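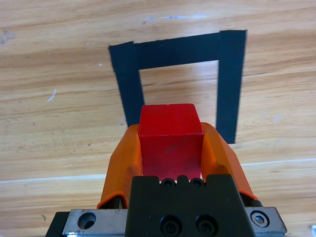

Tables and Blocks

Photos from the Drisholm play tables, November
Text and photos: Kerstin Solheim
Posted 4 December 2019

The gallery covers the tabletops, the blocks and the tape layouts that go with them. I have kept the captions short where there was little to add. People who have ordered a table will recognize most of it. The notes on tape and oil are longer because those are the things I get the most mail about.

The tape garage

Black tape on a pale wooden top, three strips, with one side left open. Blocks get parked inside it. The red cube is the one that usually goes in first, mainly for the color, which shows up well against both the wood and the tape.

The strips were torn, so the edges came out a little ragged. The top one runs slightly uphill to the right. I lay these by eye and move on. If you want it straight, put a ruler down first and follow the edge of it.

The red cube

Painted wood, fairly matte. The front has faint scuffs and a small dark smudge. I have tried a damp cloth on marks of this kind and sometimes it works. A pencil eraser does better on pencil and does nothing at all on tape glue.

Red paint marks more visibly than blue or green, and people ask whether it can be touched up. It can, but a touched-up spot dries with a different sheen and you will see it every time the light is low. Sand the whole face and repaint it, or leave it.

Grain

The grain in this top runs roughly side to side and goes from blond to honey brown in soft bands. I pick boards for this at Bhattacharjee, the lumber yard, and it takes most of a morning. They let me turn over the stack as long as I put it back the way I found it.

A top with quiet grain is easier to use as a play surface. Strong dark streaks get mistaken for lines, and small blocks are hard to find among knots.

Full table, from the door

The standard top is 182 centimeters long. Two adults can carry it through an ordinary doorway on its edge. Take the legs off before you try, and take the felt pads off the legs before you stack them, or the pads pull loose in the car.

Underside

Cross braces and bolt holes. The slots in the braces are there on purpose. The top gets wider and narrower through the year, and the bolts need room to travel. Tighten them until they are snug and stop there.

If your top has a gap under one brace in winter, leave it alone until spring and look again.

Sanding

I finish at 400 grit by hand, along the grain. Anything coarser catches the tape when you pull it up and leaves small fibers stuck to the glue side. Anything finer makes the oil slow to soak in.

Edges and corners get the same treatment after I round them over. Check the corners with your palm. Fingertips miss things.

First coat of oil

Wadex, the clear one. Put it on with a rag, wait a quarter of an hour, and wipe off whatever is still sitting on the surface. The wood turns a shade darker on the first coat and hardly changes after that.

Lay used rags out flat outdoors to dry. Do not leave them in a heap or put them in a closed bin. Oily rags can heat up on their own and start a fire.

Second coat

Same as the first, the next day, using less oil. Tables that will be washed often get a third. Wait a full week before putting any tape down. Tape on fresh oil either lets go by the next morning or takes the finish with it.

Tape, by the roll

The black tape is Flollex, 50 meters to a roll. I have also used their white and their yellow. White disappears on pale wood. Yellow is fine in daylight and poor under a warm lamp. Black stays readable in both, and I have more or less settled on it.

Narrow tape works for roads and wide tape for walls. You can mix the two in one layout. The tape tears across easily enough, and I only bother with a knife when two pieces have to meet at a corner. Cut on a scrap board if you do. A knife line in a tabletop is there for good.

Shapes that work

Three-sided shapes get used far more than closed ones. With a closed square, a block has to be lifted in. With one side open it can be pushed in from the front, and small children like pushing. I have stopped making closed squares unless somebody asks for one.

Other shapes that have held up:

A long single line across the middle, as a river or a fence.
A cross, for sorting blocks by color into the four corners.
A wide U next to a narrow U, for large and small blocks.
A zigzag along one edge. Fussy to lay, but it gets asked for again.

Circles are not worth the trouble with this tape. It wrinkles on the inside of the curve and the wrinkles lift.

Lifting the tape

Pull it back low over itself, slowly, and along the grain where you can. If it starts to tear, warm it with your hand for a moment and go again from the other end.

Glue left behind comes off with a little of the same oil on a rag. Rub, wipe, wait, rub again. Please don't use a scraper.

Tape that stays down for months leaves a lighter patch, since the wood around it has darkened in the light. Put the table near a window with nothing on it and the patch will slowly catch up. It took most of a summer on mine.

Blocks drying

Freshly painted blocks, set on strips of scrap so that air can get under them. One face has to rest on something and that face is painted last. I turn them the following day.

If the paint is put on too thick, the blocks stick to each other in the box weeks later, even though they felt dry when they went in. Two thin coats.

Colors

Red, blue, green, yellow and plain. The plain ones are oiled like the tables. I tried orange for one batch and dropped it, as it was too near the red in the evening.

I can mix other colors for a full set. I would rather not do single blocks in special colors, as there is always paint left over and it does not keep.

The block box

A shallow tray with a sliding lid. Blocks go in flat, one layer deep. A deeper box holds more, but everyone ends up tipping it out to get at the bottom, and that is how corners get dented.

The lid slides better with a bit of candle wax along the groove. Humid weather makes it stiff. It loosens again without help.

Dents

One corner of one block, close up. A small dent in bare wood can be raised with a wet cloth and a warm iron. Hold the iron on the cloth for a few seconds and check. On painted blocks the steam lifts the paint, so there you either fill it or live with it.

The same method works on the tabletop if the dent is fresh. Sand the spot lightly afterward and oil it again.

Cleaning up at the end of the day

Damp cloth, dry cloth. No spray cleaners and nothing with bleach in it. Crayon comes off with oil. Felt pen mostly does not, and has to be sanded.

Wipe along the tape strips and avoid wiping across them. The ends catch and curl, and once an end has curled it collects dust and will not stick down again. Tear off the curled part or replace the strip.

Table leaning in the hall

Ready for pickup, with a blanket behind it. Tops should be stored flat or nearly upright. Leaning at a low angle for a long time puts a bend in them, and a bend is much harder to get out than it was to put in.

Orders and questions

Tables are made to order through the winter. Block sets are usually on the shelf. Tape is not included with a table, though I am glad to lay the first layout for anyone who picks up in person. Bring a sketch if you have one. A rough one is fine.

The pictures may be used for school newsletters and the like with my name next to them. For larger files, write to me at the workshop and mention the caption title so I can find the right one.

Kerstin Solheim
Drisholm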